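Robot Cell Operator and Fault Investigator (2 positions)
Doltutside, Hardware Disassembly Group

Doltutside is hiring two people to work on our computer assembly and disassembly cell. The job is half running the arm and half finding out why it did the wrong thing. Both positions are full time and on site, and both start in August.

Why we are hiring

This spring the arm lost grip force during an insertion run and dropped a memory module into an open tower. It then carried on with its program and pressed an empty gripper down onto the board. The force limit that should have stopped it had been raised for an earlier test and never set back. The operator used the emergency stop. The board was scrapped, and a finger block on the gripper cracked. There were no injuries.

Our internal review, led by Clotilde Hoarau, found that the stop worked as it should but that two things before it did not. The gripper reported "part held" when it was holding nothing, and there was no check of force settings at the start of a shift. The first problem is still only partly understood. Finding the cause will be your first assignment.

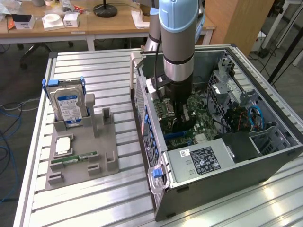
The cell runs on a control package called Vundex, which we write ourselves. Vundex logs joint positions, gripper width and motor current 100 times a second. You will spend a lot of time in those logs. We do not expect you to know the software when you arrive, and Gaëtan Collet will train you on it during your first month.

What you will do

Run scheduled trials on desktop towers: memory, processors, drives and expansion cards.
Check force limits, gripper settings and the emergency stop before every shift, and sign the sheet.
Stop the arm when something looks wrong. You do not need permission to do this.
Write up every drop, jam, collision and false grip report the same day.
Repeat faults on purpose, at low speed, until the cause is clear.
Inspect finger blocks and cables for wear and replace them.

Expansion cards deserve a separate mention. They are long and heavy at one end, and a small slip in the grip turns into a large error at the slot.

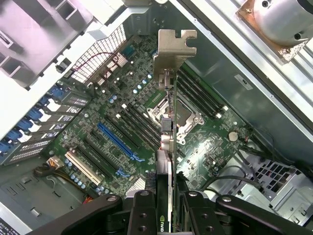 We have recorded 900 card trials so far and the false grip report shows up in them too, less often than with memory. Ratih Hutapea has started sorting those records by gripper width and would hand that work over to you.

What we are looking for

Experience running or repairing powered machinery of any kind. Robots are a plus but not required.
You have taken desktop computers apart and put them back together.
You can read a log file and write a clear paragraph about what is in it.
Basic Python, or willingness to learn it on the job.
You are comfortable saying that you made a mistake. Reports here name the setting and the step, and are never used for discipline.
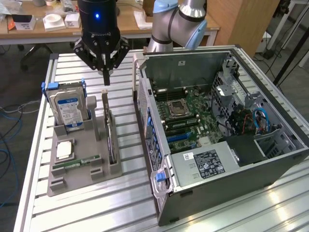

How to apply

Send a resume and one page about a fault you worked on: what failed, how you looked for the cause, and what was changed afterward. It can be from any job or from home. Please leave out anything your employer would consider private.

Applications go to Montserrat Palacios in the hiring office and close on May 10, 2020. Interviews include a paid half day at the cell with Hamish Rutherford, who supervises the operators. Closed-toe shoes are required for the visit.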